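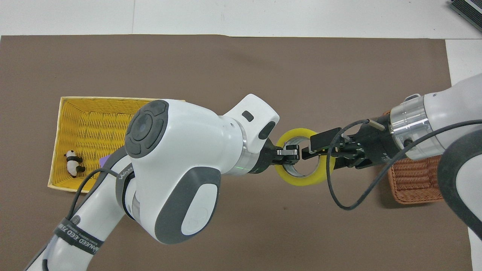 Figure 3. The handover stage of the tape task, from the head camera.

4.2 Handing an object from one arm to the other

Of all the stages in our tabletop tasks, the handover gave us the most trouble, and we would like to spend a little time on it in the hope of saving other groups some of the grief. For a short while both grippers have to hold the same object, and during that while a small error in either arm turns into a push or a pull on the other. A roll of tape makes a good test of this. In Figure 3 the left gripper has the yellow roll by its rim and the right gripper has hold of the opposite side, so the two arms are joined through the roll and neither can move freely without the other feeling it. We call this stage the shared grasp, a name we owe to Perihan Başaran, who was tired of hearing us call it "the bit in the middle".

Our first policy, which we named Litix, treated the two arms as one long list of joint targets and learned the whole handover in one go. It did quite nicely on the reach and on the first grasp, and then it tended to let go with the giving hand a touch too early. When we went back through the demonstrations we found that our operators had not agreed among themselves on when to let go. Some waited until the receiving fingers had fully closed, while others (the first author very much included) opened the giving hand as soon as contact looked likely. The policy had learned something halfway between these habits, and halfway is a poor place to drop a roll of tape.

The second policy, Midow, keeps the same visual encoder but adds a small release head, trained only on the frames of the shared grasp. Its one job is to say whether the giving hand may open. We labelled these frames by hand, which took Yiğit Canpolat and Müzeyyen Ersoy a good part of March, and we are very grateful for their patience! The full training set holds 1,994 demonstrations, of which 163 were set aside because the labellers could not agree on a release point. The remaining ones were used for both policies, so that the comparison would be a fair one.

We ran each policy for 30 trials, with the starting position of the object changed between trials and the same list of positions used for both. Litix completed 20 of its trials. Midow did better, and its remaining failures came mostly at the first grasp, before the release head has any say in the matter. We take this as a sign that the timing of the release was a real weakness in the earlier policy, though we would want a wider range of objects before claiming more. Soft items in particular behave quite differently when two hands hold them, and we come back to those in Section 4.3.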